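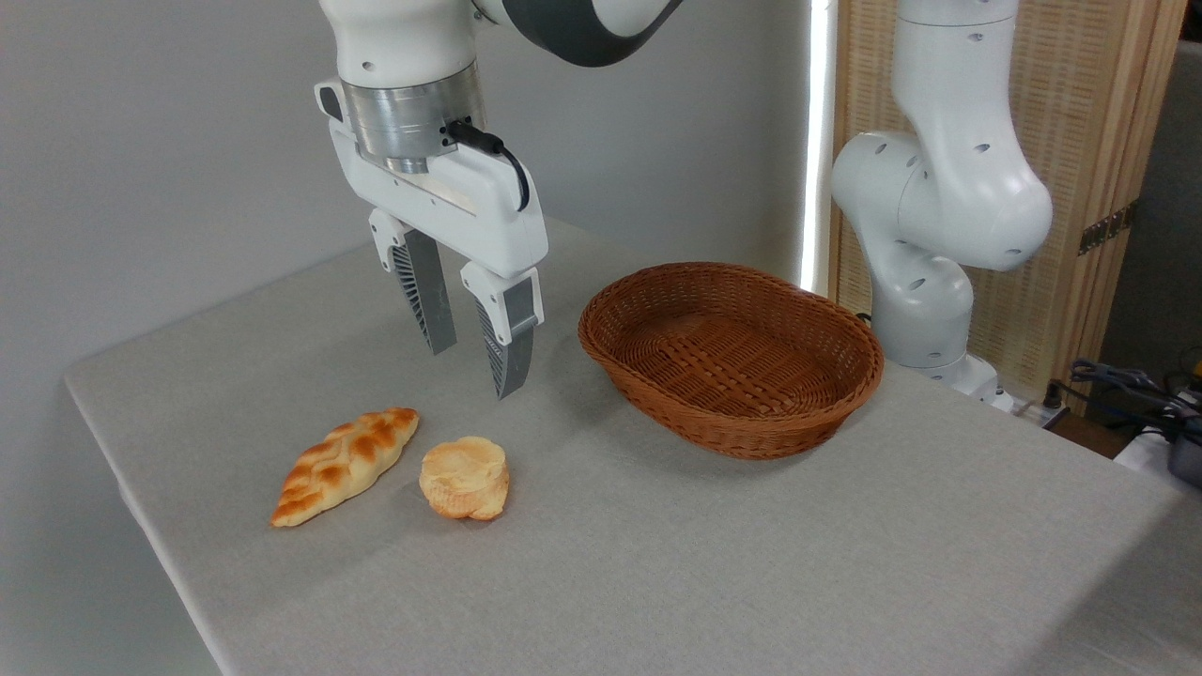 Three washes in and mine still drops lint on a dark shirt, wrote one customer in Plillau, and the label says lint-free. We kept that comment at the top of the page. The label is the maker's wording and we don't repeat it.

Rornby Cotton Table Cover, by Eria
Light gray or cream. Fits tables up to 6 feet long.

Eria calls this cover "wrinkle-resistant." We left one folded in a drawer for 30 days and the creases were plain to see. A warm iron took out most of them – the fold down the middle needed a second pass.

The maker also claims it will hold its color for 80 washes. We haven't washed one 80 times and doubt that Eria has either. After 6 washes the gray looked the same to us. The cream had gone a little yellow at the hem.

Shrinkage: the care tag says none. Ours lost 3 inches in length in a hot dryer, so buy long or line dry.

Spills: coffee came out with cold water and dish soap. Turmeric did not.

If you want a heavier cloth, the Palaniappan costs more and hangs better, though the "heirloom" talk on its box is a stretch for something with a glued label.

Returns accepted within 30 days, unwashed. Hem clips sold separately.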